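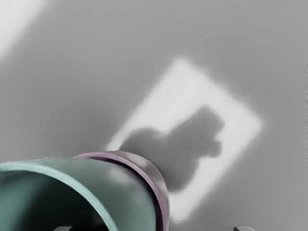 Droltodia Players' Council
Minutes of the meeting held Monday, July 14, 2003
Upstairs room, Bragança

Present: Volodymyr Kravets (chair), Rosimeire Caldeira (minutes), Simone Holanda, Natanael Magalhães, Iolanda Holanda.

1. Minutes of the last meeting
Accepted with one change. Under item 4, "Bovora map" should read "Bovora server."

2. Ladder reset
Volodymyr reported that the summer ladder closed on schedule. There were 61 registered pilots at the close, and 58 of them had played enough matches to be ranked. The other accounts will stay on the list unranked and will not be removed before the fall.

Simone asked if pilots who changed clans during the season keep their points. Volodymyr said the points stay with the pilot and the clan total is not adjusted afterward. Simone wanted this written into the rules page, where at the moment it only says "see forum." Agreed.

3. Bovora server
Natanael has moved match hosting to the Bovora machine. Evening games have been steady. Weekend games still drop players when both large maps run at once, and he would like to limit Bovora to one large map at a time until the memory is replaced. Iolanda said this would leave the late group with nowhere to play – they use the second large map almost every Saturday. After some discussion it was agreed to try the limit on Sundays only and look at the logs at the next meeting.

The admin password is to be changed. Natanael will pass the new one to Volodymyr by phone and it will not be posted on the private board. 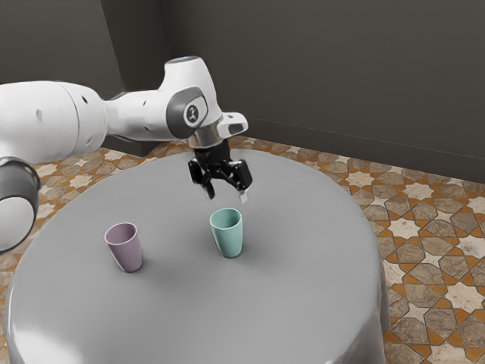 4. Nakbridge map
The new version of Nakbridge was played on two evenings in July. The north ramp is now wide enough for heavy machines. The fuel depot still favors whoever spawns on the east side. Iolanda has proposed moving the depot back behind the rail cut and taking out one of the repair pads.

Rosimeire felt the repair pad should stay, as light scouts depend on it. Natanael had no view on the pad but wants the fog turned down. It slows older video cards badly.

Vote on moving the depot: 5 in favor. The repair pad was left as it is for now. Iolanda will have a build ready for testing before the team event.

5. Missile lock complaint
A written complaint has come in about the long-range missile carrier. The writer asks for a longer lock time, or for the carrier to be barred from ladder games altogether.
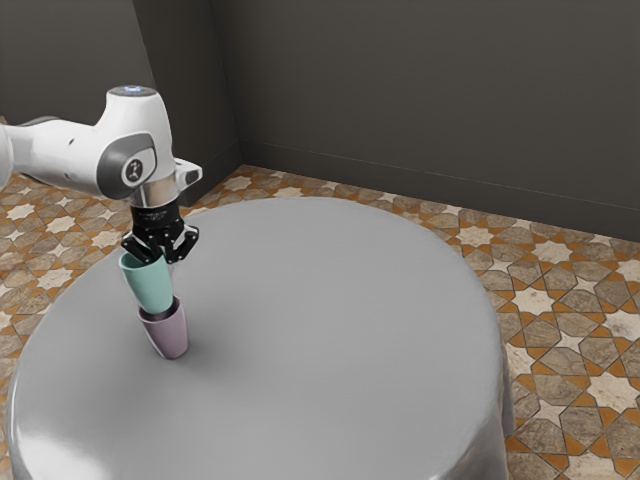 Simone said she had lost to the carrier as often as anyone and was still against a ban. In her view the trouble is that new pilots stand in the open on Nakbridge and wait for their team, and a longer lock time would only help on that one map. She would accept a limit of 2 carriers per side.

Volodymyr agreed to the limit for ladder games. Friendly matches are left to the host. Natanael to add the check to the lobby script. Rosimeire to answer the complaint.

6. Other business
The forum banner still shows the spring season. Iolanda to replace it.

Next meeting: date to be posted on the forum once Bragança confirms the room.

R. Caldeira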